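About Us

Welcome, and thank you for stopping by! If you have come to this page you are probably wondering who we are and why grown adults would spend their working days on other people's laundry. It's a fair thing to wonder. We get asked at weddings.

Damgaard Laundry & Folding is a wash, dry and fold service with a small classroom attached. We collect from homes in Nadby and the streets on either side of the river, we bring everything back folded the way you like it, and on Saturdays we teach people to sort, mend and fold at home, which some of our customers have loved so much that they stopped being our customers. We wish them well and they still come by for coffee.

How we started

The business was begun by Sólveig Snorradóttir, who had worked in hotel linen rooms for most of her life and had opinions about fitted sheets long before she had a shop to put them in. She rented the old Damgaard hardware store one February, with two washers, a borrowed ironing board and a stack of flyers that had the phone number printed wrong. The name over the door was in such nice lettering that she kept it. People do still come in asking for hinges, and we send them over to Jarnell Street, where there is a very good place for hinges.

Bushra Ghauri came in as a customer that first spring, with a duvet that would not fit in her machine at home, and stayed to talk until closing. She had been teaching sewing to teenagers and wanted somewhere to teach people of all ages, and Sólveig had a back room full of empty paint shelves. They shook hands on it the same week. Bushra now runs the classes and the mending bench, and she is the person you will most likely get on the phone in the mornings.

We have grown since then, slowly and mostly by word of mouth. We look after 194 households now, and there are almost 30 of you who have been with us from the beginning, which we find very touching — some of you we have known through new babies, new houses and at least one goat.

How we work

Every order has its own basket from the moment it comes through the door, and it stays with that basket until it goes home. We don't mix loads between families. It takes more machines and more patience to do it this way, but your socks come back as your socks, and that was the thing Sólveig cared about most when she opened.

We like a basket with open sides, so the clothes get some air, and handles you can get a proper grip on when you are going down a flight of stairs. Small things come out first. Socks, cloths and anything else that likes to hide in a pant leg go down flat on the wood where they can be seen, and the larger pieces wait their turn in the basket. Sorting is done by hand, at a table, and we think a good table matters a great deal. Butcher block is what we love. It's solid enough to lean on, it doesn't snag a knit, and pale wood makes it easy to spot a dark sock.

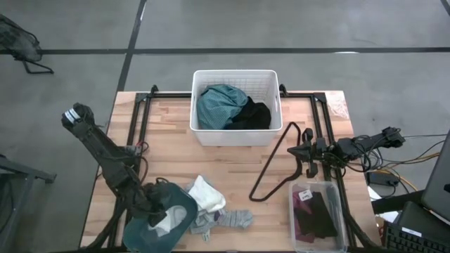

Sorting time: a patterned teal piece and something black in the white basket, and a striped gray sock out on the table.

Once things are sorted we fold. If you fill in the little card we give you with your first order, we will fold to it: shirts in thirds or in half, towels long or square, socks paired flat or rolled. If you don't fill in the card, you get the Sólveig fold, which is tidy and quite firm and fits a standard drawer. Please tell us about allergies. We keep a plain, unscented soap for anyone who asks, and there is no extra charge for it.

Single socks are never thrown out. They go in the long drawer under the counter, and you are welcome to come in and have a look through whenever you like, even if you only half remember what you are missing. Reunions happen more often than you would think!

The classes

Bushra's Saturday classes run for 80 minutes and start with a basket of real laundry, because it is hard to learn on a single clean towel. You will learn to read a care label, sort a mixed load, fold the awkward shapes and sew on a button so that it stays. Bring your own basket from home if you can. Children are welcome with an adult, and they are usually better at matching socks than the rest of us. Our next open day is Sat 1 May, with tea, cake and a mending table for anything with a hole in it.

We also have a shorter course called Sumis, for people setting up house for the first time. It is named after Bushra's grandmother's cat, who slept in the linen cupboard. Students come, and newlyweds, and last year a retired ship's cook who had never owned an iron and now owns two.

Come and see us

The shop is open Monday through Saturday, and there is nearly always somebody at the front. You can drop off without an appointment, or call the day before if you would like us to collect. If you have something delicate, or something you are worried about, bring it in and let us look at it together before you decide anything. We are happy to tell you when a thing would be better off washed at home in the sink.

Parking is behind the building, next to the bakery's spaces. Please don't park in the bakery's spaces.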